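Keeping the Washroom Stocked: How One Supplier Rethought the Roll Towel

October 12, 2020

Linton Washroom Supply has sold paper towel cabinets to schools, arenas and community halls for long enough that many of its customers no longer remember choosing them. The units hang where they were first hung and are opened when they run out. It was the condition of these older cabinets that led the company to review its roll towel range, and to replace three models with a single one, the Kalov.

The Kalov is a wall-mounted, hands-free dispenser for hardwound roll towel. The user pulls the exposed sheet with both hands, a blade inside the cover cuts it, and the next sheet drops into position. No battery is fitted. Teresa Kołodziej, the company's product manager for dispensing, regards this as the most important decision in the project.

"Our customers in smaller buildings told us the same thing repeatedly," she says. "A sensor unit is very good until the batteries go flat over a long weekend. A mechanical unit can be serviced by whoever has the key."

The cabinet accepts a main roll and a stub roll. When the main roll is low, the attendant moves it to the lower cradle and loads a full one above it. The transfer bar then feeds from the new roll once the stub is finished. Under the previous arrangement, partly used rolls were commonly taken out early and left on a shelf in the supply room, where they collected dust and were eventually thrown away.

Sheet length is set at the factory and can be changed on site with a small dial behind the cover. Linton recommends the middle setting for most public washrooms and the shortest for staff kitchens. Food preparation areas should be left on the longest, as staff there tend to take a second sheet in any case.

The first large order came from the Enon school district, which took 2240 units in its initial contract. Its older cabinets used two different keys and three widths of roll, and the storerooms had to carry stock for each. Installation was carried out during the December break, with 16 buildings completed before classes resumed. A further 29 followed in the new year.

Not every part of the change was welcomed. The cover is deeper than the one it replaces, and in narrow washrooms the open door could strike it. Linton now supplies a recessed frame for those locations. Some custodial staff also found the latch stiff, and a revised spring has been fitted to all units built since the spring of this year.
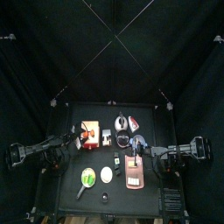
Can the Kalov be fitted over the screw holes left by an older cabinet?

In most cases the existing holes can be used, provided the old cabinet was a Linton model of standard width. The back plate is slotted to allow for small differences in position. On tile, the installer should check that the anchors are still sound before hanging the new unit.

Colour has been kept to white and a smoke grey. A brushed metal cover, sold under the Ķēniņš name, is offered for hotels and restaurants and fits the same back plate, so a building may change from one finish to the other without new drilling. The replacement cover is listed in the catalogue as part 1514 and includes the lock and two keys.

Orders for the older cabinets will be filled while stock remains. Blades, cradles and keys for those models will continue to be available through the company's parts counter.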